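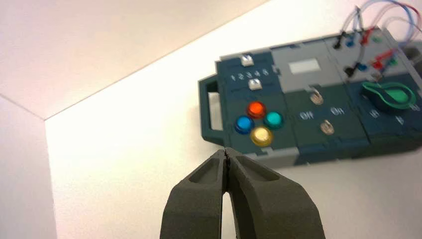
Push buttons are the simplest controls you will draw in this unit, and the ones that lose the most marks. A button has a shape, a colour, a position and usually a label, and each of those tells the user something whether the designer meant it to or not. On a small box with a carrying handle at one end, four round buttons set out in a diamond are read as a set before anyone has looked at the colours. The red-orange one is at the top, the yellow one at the bottom, blue to the left and teal-green to the right, so there are already two ways to name each of them: by colour and by place. The small square white buttons are another matter. They match each other and they don't match the round ones, so most people will expect them to do a different kind of job. The user forms that expectation before pressing anything, and the drawing has to take it into account.

Search this site Enter keywords Go

Week 6 handout
Panels and Portable Controls
Lecturer: Ilse Lambrechts
Tutorials: Pavithra Menon

Read this before the tutorial. The worksheet at the end is done in pairs and handed in with your sketchbook pages.

1. Terms

Control: anything the user operates by hand. A button, switch, knob, slider or lever.

Display: anything that tells the user something. A lamp, a screen, a dial, a printed scale. A lit button is a control and a display at once, and you need to say in your drawing notes what the light means.

Legend: the printed or moulded text, number or symbol that belongs to a control. A legend with no control near it is a loose legend.

Module: a section of the enclosure that can be designed, and often made, separately from its neighbours.

Momentary: the contact changes only while the button is held. A doorbell is momentary.

Latching: the contact stays changed after the finger is lifted, and changes back on the next press. If a button latches, the user needs some way of seeing which state it is in.

You can't tell momentary from latching by looking at the outside of most buttons. Write it down. Several of last year's drawings were very good apart from this, and the workshop had to come back and ask.

2. Grouping

People group things by nearness first, then by likeness. Controls that sit close together are assumed to be related. Controls that look the same are assumed to do the same sort of thing. When the two disagree, the user slows down.

A diamond of four is a useful arrangement for the thumb or for one finger, as the distances from the centre are equal. It also brings in direction. Put four buttons in a diamond and many users will try them as up, down, left and right, especially if they grew up with game controllers. If your four functions have nothing to do with direction, a row or a square block may serve better. If two of them are opposites (raise and lower, open and close), put the opposites across from each other.

Shape is a stronger cue than people expect. Round against square can be felt through a thin glove, and colour can't. Size also works by touch, but the difference needs to be large. Two buttons that differ by a millimetre will be taken as the same.

Leave room between buttons. The usual student mistake is to work from the cap size in the catalogue and forget the finger, or the glove on it. Cut the caps out of card, stick them down at full size and press them with your eyes shut. You will find out quickly if the spacing is wrong.

3. Legends

A legend should be close enough to its control that there is no second candidate. Above the control is better than below for anything used on a bench, as the hand tends to cover what is underneath. On a vertical panel above head height it is the other way about.

Numbers printed in a row, such as 1 2 3 4 5 across the face of a module, raise a question every time: what are they numbering? If there are five lamps in a matching row, there is no question. If the row runs between two square buttons, with four round ones below it, the user may try to pair numbers with buttons and find that they don't come out even. They might be channels, or steps, or positions on a scale. A designer who knows which will find it obvious, and that is the reason to test legends on someone who doesn't.

White lettering on a dark teal or dark green ground reads well in ordinary room light. Light grey on white doesn't, and neither does dark grey on dark green. Check contrast by photographing your mock-up and turning the photo to greyscale. If the legend disappears, change the ink or change the ground.

Don't use a legend to repair a bad layout. If you find yourself adding arrows from words to buttons, go back and move the buttons.

4. Colour

Colour carries habits with it. Red is commonly read as stop or off, green as start or go, yellow as caution. Blue is the least settled of the four and is often left for a function that has no other natural colour. None of this means you must use them so, but if you go against the habit you need a reason and you need to write it in the notes.

A red-orange button set at the top of a group will draw the eye first. That suits a function the user needs to find in a hurry. It suits a rarely used function less well, as people press what they notice.

Never depend on colour alone. A fair number of the people who use your panel will have trouble separating red from green, and everyone has trouble in poor light. Position, shape and a legend must each be able to carry the meaning if the colour is taken away. A diamond with four colours passes part of this test already: "the top one" still means something in the dark.

Translucent caps look darker once they are fitted over a dark body. Order a sample and see it in place. Domed glossy caps also pick up reflections from ceiling lights, and a reflection on a cap can be mistaken for a lamp that is on. A matt cap is duller to look at and easier to read.

5. The body of the box

A portable control box has to be picked up, put down and held still while a button is pressed. A handle at the end is simple to mould and simple to find. The opening should take the fingers of an adult hand. The trouble with an end handle is that the box hangs with the other end down, so anything heavy should be kept near the handle if you have the choice.

Keep a clear margin between the handle and the nearest controls. A person lifting the box in a hurry will put a thumb on the top face, and the thumb will land wherever it lands. Square buttons close to the handle should be recessed or stiff, or given a job that does no harm if pressed by accident.

Two body colours are enough. Dark teal with light grey is a sensible pairing, as the change of colour can mark where one section ends and the next begins. If you use the change of colour that way, use it every time. A colour break in the middle of a working group tells the user that the group is two groups.

Think also about where the box will sit. On a smooth white benchtop a dark box is easy to find. A light box will move when pushed sideways, so it needs feet that grip. For the mock-up, self-adhesive rubber feet are fine. The Ronix ones in the store cupboard mark painted surfaces, so ask for the Brundby ones if your model has been sprayed.

6. Tutorial exercise

Work with the person you sat beside last week. Each pair needs a foam-core blank, a set of card caps and one sheet of tracing paper. Pavithra has the blanks cut ready for the Rumthorpe studio group. The Semaan studio group cuts its own.

a. Choose a device that needs four main functions and 2 minor ones. A projector screen, a workshop hoist, a greenhouse vent and an adjustable bed have all worked well. Please don't do another television remote.

b. Lay out the controls at full size. Put the main functions in one group and the minor ones clearly outside it. Draw the handle, even if you think you won't need one.

c. Trace your layout with the colours left off and the legends left off. Swap tracings with another pair. Write what you think each control does on theirs, and don't talk while you do it.

d. Add the legends, swap again and write down anything you changed your mind about.

e. Add the colours. Note whether the colours helped, made no difference or made things worse. All three answers are acceptable if you can show why.

f. Write half a page on what you would move. Include the state of every button (momentary or latching) in a table beside the sketch.

7. Marks

The worksheet is worth 20 marks out of the 100 for this unit. The remaining 80 are for the panel project, which has its own brief. Marks on the worksheet go to the tracings and the half page. A tidy layout that was never tested will get fewer marks than a rough one with good notes from the other pair.

Put both names on every sheet. Sketchbook pages should be scanned flat, one page to a file, right way up.

8. Before next week

Find one control box or panel at home, at work or in a shop. A washing machine will do, and so will a car heater. Draw it from memory first, then go back and draw it from life. Bring both drawings. The gap between them is usually in the legends, and we will start next week's class from there.

Questions about the exercise go to Pavithra. Questions about extensions go to Ilse, in writing, before the due date.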